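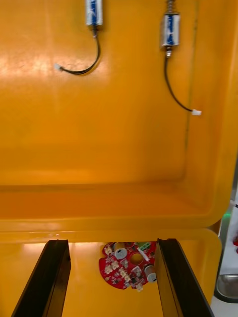 Solenoid pull-in voltage drops off when the enclosure is shut

nimadine_valves
Posted 2019-02-11

I have a drip irrigation controller for a greenhouse, home-built, in a sealed plastic case. Two small solenoids switch the pilot lines. On the bench with the case open they pull in every time. With the case shut and the afternoon sun on it, one of them starts to miss after 20 minutes or so of holding. Supply is a linear one, fused, and reads the same open or shut. Is this the coil or the supply?

lturcotte
Coil. Copper gains resistance as it warms, near enough 0.4 per cent per degree. Pull force follows current, so a hot coil on a fixed voltage gets weaker. What duty cycle are they rated for? Many small ones are intermittent only and the datasheet puts it in a footnote.

nimadine_valves
Label gives the voltage and nothing on duty. I bought them as surplus.

burico19
Then assume intermittent. I would not blame the coil yet, though. Measure the voltage at the solenoid terminals while it is trying to pull in, with the case shut. Reading it at the supply tells you nothing about the drop in the leads.

lturcotte
The leads are the same length open or shut. The only thing that changes is temperature.

burico19
Crimps change with temperature too. I have had a bad crimp read fine cold and add several ohms warm. Ten minutes with a meter settles it.

Tâm Kim
Agree with burico19 on measuring first. My own controller had the same symptom last August and the fault was in a plug, after I had already paid for two new coils. Since then I sort every connector before it goes into a build and keep the tested ones apart from the untested. A shallow tray with rounded corners and a slightly raised rim does well for this, with the connectors laid flat inside and their black leads left free so you can get a clip on each. Pull on each wire, then measure across the joint under load. A continuity beep is no test at all.

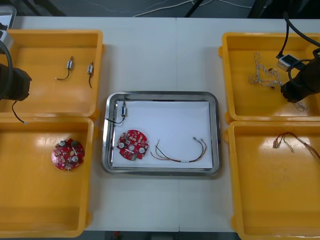 Lead resistance should be checked at the working current, and a cheap meter on the ohms range will not do that. Put the real load on, read millivolts across each joint, divide by the current. I work over a pale surface as well, as with the white table there, so a loose strand shows up before it ends up inside the case. Anything above 20 mV across one crimp at 300 mA gets cut off and done again.

lturcotte
20 mV at 300 mA is 67 milliohms. That is strict for a pilot valve. It would not cause a missed pull-in on its own.

Tâm Kim
No, but I want to find the bad one early. A joint that starts there tends to get worse in a damp greenhouse.

burico19
Fair limit for damp conditions. Indoors I would allow more.

nimadine_valves
Measured with the case shut and warm. Supply 12.1 V, solenoid terminals 11.8 V while energised. Coil was 40 ohms cold and 49 when it began to miss.

lturcotte
So 0.3 V lost in the wiring and a 22 per cent rise in the coil. That puts the winding 57 degrees above where it started. Fit a peak and hold driver: full voltage for 200 ms, then drop to half. The coil will run far cooler.

burico19
I accept the coil is the larger part. I would still find where the 0.3 V goes. At that current it is over an ohm, which is too much for short leads.

nimadine_valves
The return lead goes through a Butent terminal strip that I never retightened. Will do that first, then the driver. Does half voltage hold against line pressure?

lturcotte
Usually, once the plunger is seated. Test it at your highest pressure with the coil hot.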